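About Us

Welcome, and thank you for stopping by! Pull up a chair if you have one handy, because we are not very good at telling this story quickly.

Madley Home Storage started in a rented garage on the edge of Porbridge, with a table saw, a borrowed van and a good deal more optimism than lumber. We were a married couple with two small children and an apartment where every flat surface had something piled on it. We had bought three dressers in as many years, and every one of them had let us down in the same place: the drawers. They stuck in summer, they rattled in winter, and the bottoms sagged the moment anyone put a winter sweater in them. So one evening in June, after a drawer front came off in somebody's hand, we decided we would try building our own.

The first one was terrible. It leaned. We still have it in the back office, where it holds the coffee filters and a great many takeout menus, and we are fonder of it than we probably should be. The second one was better, and a neighbor asked if she could have one like it for her hallway, and then her sister wanted one too, and that is more or less how a family hobby turned into a family business.

These days we work out of the old Tudose mill building down by the river, which gives us around 4,000 square feet of workshop, a small showroom at the front and a loading dock that floods a little when it rains hard. (We have learned to keep the good wood upstairs.) The mill used to make buttons, and we still find them between the floorboards, mostly brown ones, once in a while a lovely green one. There is a jar of them by the register, and children who visit are welcome to pick one out and take it home.

What We Make

We make dressers, nightstands, hall cabinets, linen chests and the occasional odd piece that somebody has been dreaming about for years and can't find anywhere. Most of our customers come to us with a particular corner in mind. Maybe the ceiling slopes, or there's a radiator in the way, or the wall is old and bows out in the middle. We love those corners! Send us a few measurements and a rough sketch – the back of an envelope is perfectly fine – and we will send you a drawing and a price, usually inside two weeks.

Our best-known line is the Sosis, a bedroom range named after a much-missed dachshund who slept in an open bottom drawer for most of her life. It is low and long, as she was, and it comes with deep drawers that run the full width of the piece. You can order it painted or plain, and if you'd like to choose your own paint color we will match it as closely as we can from a chip or a scrap of fabric.

We also take in repairs, on our own pieces and on other people's. A lot of furniture gets put out on the curb for want of a new runner or a bit of glue, and it makes us a little sad to see it. If you have a drawer that won't close, bring it in (just the drawer is fine, there's no need to haul the whole dresser) and we'll take a look at no charge.

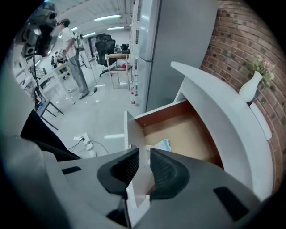
A white cabinet with a drawer open and pink and green artificial flowers on top.

How We Think About Drawers

People laugh when we say this, but we believe a house runs on its drawers. It's where the birth certificates go, and the good scissors, and the letters you can't throw away. You open and close them half asleep in the morning and again when you're worn out at night, and a drawer that slides the way it should is one less small annoyance in your day. We spend longer on the insides of our furniture than on the outsides, and we sand the parts you'll only ever touch by accident.

We are not fussy about what goes in them, either. Magazines like to show everything rolled up in tidy rows, and if that makes you happy then we are happy for you, but most of our own drawers are a jumble. Our one piece of advice is to leave a little room at the front so that you can see what you've got.

Our Shop and Our Neighbors

There are still only a handful of us, and most of the crew has been here long enough to have an opinion about the radio. Everyone learns every job, from cutting to finishing to answering the phone, so whoever picks up when you call will have sawdust on them and will know what they're talking about. Last year we finished our 3,215th piece, a plain little nightstand that went to a customer right here in Porbridge, and we had cake.

Every fall we hold an open house, with cider and doughnuts and a bench set up for anyone who wants to try their hand at a dovetail joint. The next one is on 19th October, and it runs from mid-morning until the doughnuts are gone. Please bring the kids, and bring old hand tools too if you'd like them sharpened – we'll do two per family while you look around.

Leftover wood goes to the shop class at the high school, and the smallest scraps go in a bin outside our front door, free to anyone with a woodstove or a birdhouse in mind.

Come and See Us

The showroom is open most weekdays and by appointment at other times. Parking is behind the mill, past the blue gate, and the door sticks a little, so give it a good push. (Yes, we know. It's on the list, right after everybody else's drawers.) If you can't get here in person, write or call and tell us about your corner. We'd love to hear about it, and we'll have the kettle on if you change your mind and decide to drive over.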